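Premham revises bedroom storage guidance for furnished rentals, drops lidded boxes for soft toys

Premham, which manages furnished family apartments in Clinville, has replaced the bedroom section of its housekeeping manual. The revision took effect in February and applies to 328 units. It changes how soft toys, spare linens and small bedding items are stored between stays, and it sets a single order of work for clearing a bed before the sheets are changed.

The largest change concerns toy storage. Lidded boxes are being withdrawn from all bedrooms and replaced with open-topped plastic baskets with perforated walls. Each unit with a child's bedroom receives one basket for plush items and a second, of the same size, for everything else. The baskets are white in all units. Premham said a single color makes stains and trapped debris easier to find during inspection.

The company gave two technical grounds for the switch. The first is airflow. Plush toys hold moisture after laundering, mostly in the filling, and the outer fabric can feel dry for several hours before the core is. A closed box slows the rest of the drying and can leave a musty smell. Perforated walls allow air to reach the load from the sides as well as from the top. The second is inspection time. With a lidded box, staff have to open the lid, lift out the upper layer and look underneath. With an open basket the contents are checked in passing.

Premham logged 887 bedroom inspections under the old procedure before drafting the new one. Of the storage faults recorded, the most common was a damp or stale box. The next most common was a box with a missing or cracked lid, which under the old manual counted as a failed item even when the contents were in good order. The third was toys left in the bed, usually between the mattress and the headboard or inside a folded comforter.

The last of these led to the new order of work. Under the previous manual, bed changing and toy collection were separate tasks, often done by different staff. Toys found on the bed were put on a chair or the floor, then collected later. The revised section combines the two. The basket is placed on the bed itself, at the side nearest the door, and stays there until the surface is clear.

The sequence is as follows. The comforter and top sheet are removed and shaken out over the mattress, so that anything caught in them lands on the fitted sheet. Pillows are taken out of their cases and the cases are turned inside out. The basket is checked for debris and set down empty. Toys are then picked up one at a time, looked over and put in. The fitted sheet is pulled last, after the basket has been moved to the floor.

The one-at-a-time rule replaces an earlier instruction to gather toys by the armful. Premham said the earlier method was faster at the bed and slower overall, as toys with open seams or stains had to be sorted out again at the laundry. Under the revised text each item is turned over once before it goes in. Staff look at three places: the main seam, any attached part such as a stem, leaf or ear, and the face. Faces are specified as embroidered only. Toys with buttons or hard plastic eyes are being taken out of stock as they come up for inspection.

The toy stock has also been standardized. Units are now supplied with plush fruit and vegetables from Jultason in place of the mixed animals used before. The shapes have short pile and few thin limbs, which reduces the number of sewn joints per item. Stems and leaf tufts remain the weak points and are listed as such in the manual. A toy with a loose tuft is pulled from the room and repaired if the base fabric is sound. If the fabric around the stitching has torn, the toy is discarded.
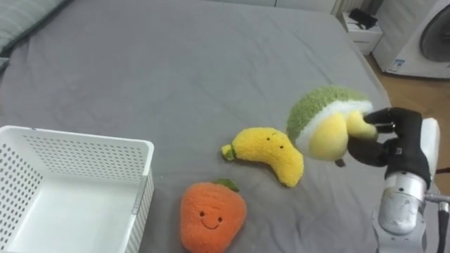
Fitted sheets in the affected bedrooms are changing to gray as existing stock wears out. Premham has ordered 2208 of them, in four mattress sizes, through the linen supplier Talebi. White remains in use for top sheets and pillowcases. The company said the gray sheets were chosen for the contrast they give with light-colored lint, loose threads and filling, all of which are hard to see on white. Loose filling on the sheet is treated as a sign of an open seam, and the toys from that bed are set aside for a second check.

Wrinkling is addressed in a short note. A fitted sheet that has been slept on will show creases in several directions, and this is not a fault on an outgoing bed. On an incoming bed the sheet is pulled tight from the corners, with the palm run from the center outward. Ironing on the mattress, which some crews had been doing, is no longer permitted.

Laundering instructions for plush items are mostly unchanged. Toys are washed cold in mesh bags, no more than four to a bag, on a gentle cycle. Tumble drying is limited to low heat. The new text adds a rest period: washed toys must sit in an open basket overnight before they go back to a bedroom, and the basket may not be filled above the rim. Bright and pale items are washed in separate bags until each has been through three cycles.

Baskets are cleaned at every turnover. The rows of small holes collect lint on the inside face, and the manual calls for a soft brush worked along each row, followed by a damp cloth. Rims are wiped on the underside. A basket with a split rim is replaced – the edge can snag fabric – while scuffed walls are accepted.

Cost was not the main driver, according to the company, although the open baskets are cheaper to replace than the boxes. Premham bought 827 of them, a figure that includes spares for the laundry rooms and a reserve held at the Clinville office. Withdrawn boxes in good condition are being reused for cleaning supplies, where a closed lid is still wanted.

A few points remain open. The manual does not yet cover bunk beds, where there is no level space to set a basket beside the toys on the upper mattress. Crews have been told to use the floor and hand items down until a procedure is written. Cribs are also excluded and stay under the existing infant bedding section, which requires that the mattress be kept clear of all soft items at all times.

Guests will see a shorter version of the change. The welcome sheet in each unit now asks families to leave soft toys either in the basket or on the bed, and no longer asks them to put the lid back on. Guests' own toys left behind are bagged separately, labeled with the unit number and held at the office. They are not washed.

The bedroom section runs to six pages, down from 11. Premham plans to revise the kitchen and bathroom sections next, starting with under-sink storage.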